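Frequently asked questions about the Helletti gear project

I get the same handful of emails every time I post about this, so I finally put my answers on one page. If yours isn't covered, write to me and I'll add it (eventually!).

What is Helletti, in one breath?

It's a method for teaching a pair of robot arms to slide small gears onto upright pins by copying a person who has driven the arms through the job. The part that's new is a correction step I call Stustis, which kicks in when a gear touches the pin but won't go down.

Why gears? Isn't that a solved problem?

In a factory, sure, where every part sits in a fixture and the arm repeats one motion all day. Put the parts down loose and let them land anywhere, and it gets hard again fast. The bore has to line up with the pin, and then the teeth have to mesh with whatever is already on there. 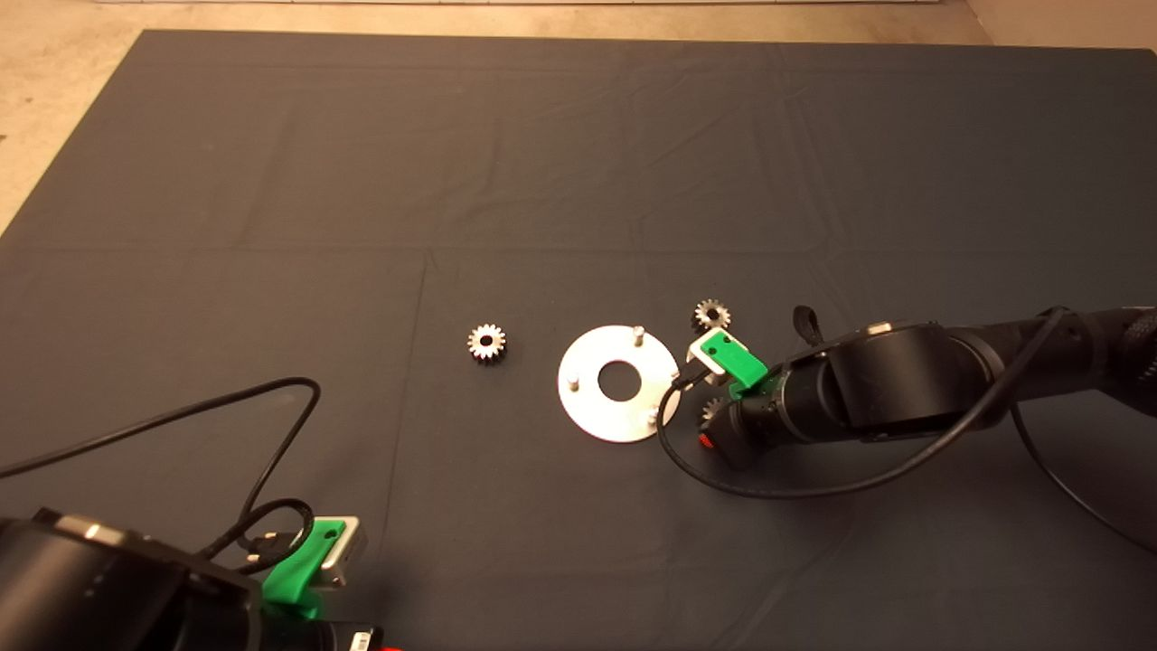

Posted by the author of the Helletti notes | Filed under: Robot learning, Assembly | Updated July

What does the setup look like?

Two black arms, one metal plate with three pins, and small gears lying on a dark cloth. The grippers have green mounts with metal brackets on them. I don't bolt the plate down, so a clumsy push can shift it, and I want the policy to cope with that.

How much data did you use?

The full set is 4000 demonstrations. After I threw out the ones with dropped frames or a bad camera sync, 3255 were left, and those are what every number on this page comes from. I know that's a lot to toss! I'd rather train on less and trust it.

So does it work?

Mostly, yes. I ran 109 test trials with the gears in fresh positions, and the full method got all three gears seated in most of them. The plain copying version, which I call Barros in the write-up, did much worse. It would reach the right pin, press down a hair off center, and just keep pressing.

What does Stustis do differently?

It watches for the moment when the gear stops moving but the arm is still pushing. Then it backs off a little, shifts sideways, and tries again — up to 15 times before it gives up and starts the grasp over. The sideways shifts are learned from the demonstrations where the person driving missed and had to wiggle. I used to delete those clips. Keeping them was the best change I made all year.

Do you really need two arms?

For a single gear, no. For the last one I think it helps, because one arm can nudge a neighboring gear while the other lowers the new one. I haven't run a clean one-arm comparison yet, so please don't quote me on that.

Where does it still fail?

Picking up, more than placing. A thin shiny gear lying flat is hard to grab, and glare off the metal throws the vision off. Moving the lamp helped a bit.

Can I get the code?

Yes, it's in the Wultard toolkit under the assembly folder. The install notes are a little rough, and I answer questions about them on Wednesday afternoons.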